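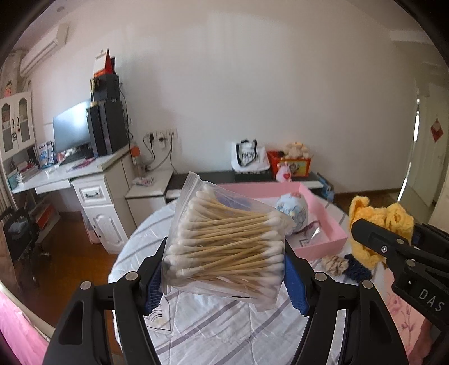
By Ketsara Saengthong
Head of Buyer Information, Brorbridge

Brorbridge Asks Sellers to Back Up "Green" Claims on Bathroom Basics, or Drop Them

Shopper group says most eco labels on everyday goods tell buyers very little

Walk down the personal care aisle of any drugstore and you will be told that nearly everything on the shelf is kind to the planet. Brorbridge, a shopper information group, has spent the spring asking sellers what they mean by that. The replies were thin.

The group wrote to the sellers of 548 bathroom products, from razors and floss to cotton swabs and soap dishes, each carrying a word such as "natural," "green," "eco" or "earth-friendly." It asked one question: what is this claim based on? Sellers had 30 days to reply. For 40 of the products, the answer came with a document that an outside reader could check. The rest sent slogans, a link to their own home page, or no reply at all.

"I'm willing to believe that some of these products are better than what they replaced," said Siyabonga Molefe, who ran the review. "I would like to see the paperwork first. A leaf printed on a box is a drawing of a leaf."

Swapping a plastic stick for a plant-based one is a common selling point, and Brorbridge has no quarrel with the swap. Its doubts start with what gets left out. Few sellers could say where the raw material was grown, how far it traveled, or whether the bag or box around it could be recycled anywhere near the buyer. Several used "compostable" without saying if that meant a backyard heap or an industrial plant, a gap that matters a good deal to anyone without an industrial plant down the road.

Price came up too. Buyers who wrote to the group complained of paying extra for a claim they had no way to test.

Lahcen Benjelloun, who handles the group's contact with trade bodies, said the usual defense is that shoppers want short labels. "Fine, keep the label short," he said. "Put the proof on a web page. If there isn't any proof, the label can get shorter still."

Brorbridge is asking sellers to take up 13 plain-language rules, among them naming the part of the product a claim covers, stating how the item should be thrown away, and dating any test result. The rules are voluntary. The group admits that voluntary rules have a poor record — it plans to repeat the review in April and to print the names of sellers who still don't answer.

The full list of questions and the rules can be had free of charge by writing to the Brorbridge press desk. Press calls are taken until 4 p.m.

Press contact: Yaowalak Nilsuwan, Brorbridge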